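About Indance

Welcome to Indance! We're a neighborhood dance school with two studios, a very well-used kettle and 290 students, the youngest of them just four years old. If you've been thinking about taking a class for months and keep putting it off, this page is for you.

Our story

Indance started with a single Friday evening class in a rented hall with a heater that worked when it felt like it. We taught swing, a bit of salsa and whatever else people asked for. The class filled up, so we added a second one, then one for kids, and before long we were carrying speakers up and down the stairs five nights a week. When the old Rinaldi shoe store on the corner came up for rent, we jumped at it. The upstairs stockroom had a beautiful maple floor hiding under three layers of carpet (we pulled up every inch of it ourselves, and our knees remember), and that became Studio One.

Studio Two followed a few years later. It's smaller, with better light in the mornings, and it's where the little ones and our seated dance group meet.

What we teach

Our weekly schedule has ballet, tap, jazz, hip-hop, swing and salsa, plus a folk class called Kitudo that we made up ourselves. Kitudo borrows steps from all over, you change partners every couple of minutes, and people get the giggles. It's a great first class!

Adults can start at any point in the term. You don't need a partner, and you don't need special shoes for your first month – socks or clean sneakers are fine for everything except tap, and we keep a shelf of tap shoes to borrow in most sizes.

For kids, we keep beginner groups small and we let them stay small. Some children want to perform right away and some want to stand by the wall for three weeks and watch. Both are welcome, and we've seen plenty of wall-standers end up in the front row.
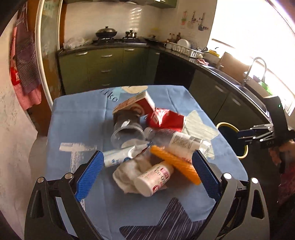 Bottle, sponge and toothpaste on the star-print tablecloth.

Shows and socials

Every April we put on our spring show at the Nirkora, the old movie theater across the bridge. It seats 400 and we love filling it. Everyone who wants to be in the show is in the show, from the four-year-olds to the Saturday tappers, and families help with sewing, painting and finding lost hair clips. Last spring's show ran a little long. We're working on that, although we did say the same thing the year before.

We also hold a social dance once a month, with a short lesson at 7 p.m. and open dancing until 10. Bring a friend, bring your mom, bring a snack for the table if you like.

Our teachers

All of our teachers still take classes themselves, often each other's. You may find your ballet teacher next to you in hip-hop, counting under her breath and going the wrong way. We like that a lot. It keeps us patient, and it reminds us what it feels like to be new at something.

Come and see us

Your first class is free, and you're welcome to sit and watch one before you try it. The front door is on the corner, the stairs are to the left, and there's an elevator at the back by the bike racks. The office is open from 3:30 p.m. on class days – stop in and say hello!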